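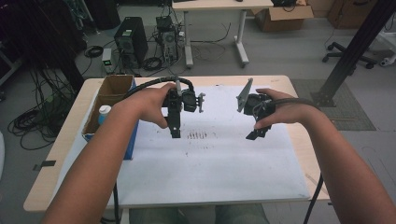 A reader wrote in to ask why my grandfather's obituary has him working at the Orer mill for his whole life when her own father remembered him behind the counter at the feed store in Zapata. She is right, and so is the obituary, more or less. He did both. The feed store was evenings and Saturdays, and it lasted until the store closed.

I have been going back over that obituary since her note came. My aunts wrote it at the kitchen table the night after he died, and the paper charged by the line. It gives his birthplace, his baptism, the year he married, the mill, the names of the children, and the hymns. It leaves out the feed store, the two years in Ukex before the family came south, and his first church.

The first church was Jornberg Chapel, a small congregation that met over a hardware store. He was a deacon there before he was a deacon anywhere else. The chapel later joined with a bigger church and its record books went along. I wrote to the church office last October and got back a photocopy of one page. His name is on it, spelled wrong, next to the word "received" and the number 1472. I took that for a membership number at first. The chapel never had that many members, so it may be an entry number for the whole book. I have written again to ask.

The funeral program is a better source than the newspaper. It runs to four pages and has the pallbearers, the order of service, and a paragraph on Ukex that must have come from my grandmother. She says they rented 3 rooms there and that he walked to work. I didn't know that until I read it this spring.

My plan is to write a longer version for the family reunion, 400 words or so at first, but it is already past that. If your people were at Jornberg Chapel, or you bought feed in Zapata and remember a tall man who wrote out the tickets in pencil, please leave a comment. I would also like to see any programs from other funerals there, even if he isn't mentioned. The deacons usually are listed on the back.

I still need to settle the year he left the mill. The obituary has one date and his retirement card has another.

Posted 13 July 2019

Print this post
E-mail this post

Recent posts
Reading the back of a funeral program
Grandmother's address book, A to F
Cemetery visit in Zapata
What the Orer mill kept and threw out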